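Grostley Arraignment Calendar: data card

Version 2. Maintained by Lempi Kemppainen and Ermelinda Bettencourt.

Summary

A table of scheduled first appearances in misdemeanor cases, collected from the public calendars of 12 town and city courts in the Grostley district. Each row is one scheduled hearing. A case that was postponed has one row per setting, linked by case_key. The release holds more than 1,000 rows covering 396 cases.

Fields

case_key – random string, stable across releases
court – short court name, e.g. Jivelthorpe City
set_for – month and hour of the hearing; the day is dropped
status – held, postponed, withdrawn, unknown
moved_by – prosecution, defense, court, blank
reason – free text from the calendar, lightly cleaned

Collection

Calendars were saved each morning at 7:30 and parsed with the Leinonen reader. Courts that post scanned pages were typed in by hand and checked by a second person. Jivelthorpe City changed its page layout in April, and rows from before the change have no moved_by value.
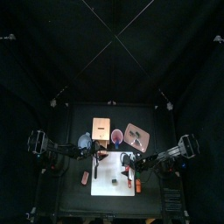
Two robot arms at a dark tabletop inside a black-draped enclosure.

Known problems

The status "postponed" is used by some courts for any new date, including a simple change of room. Do not read it as a request from either side unless moved_by is filled in. Complaints that were amended and refiled may appear under a new case_key; we link them only when the calendar itself gives the earlier number.

Blank reasons are common. They mean that the clerk entered nothing – they do not mean that no reason was given in court.

Privacy

Names of defendants, complainants and counsel are removed before release. Sealed cases are deleted on the next build. Send removal requests to the maintainers with the court and the hearing month.

Use

Suitable for counting delays by court and by moving party. Not suitable for tracking outcomes, as pleas and verdicts are not recorded. The Grusness court joined the collection late and should be left out of any comparison over time.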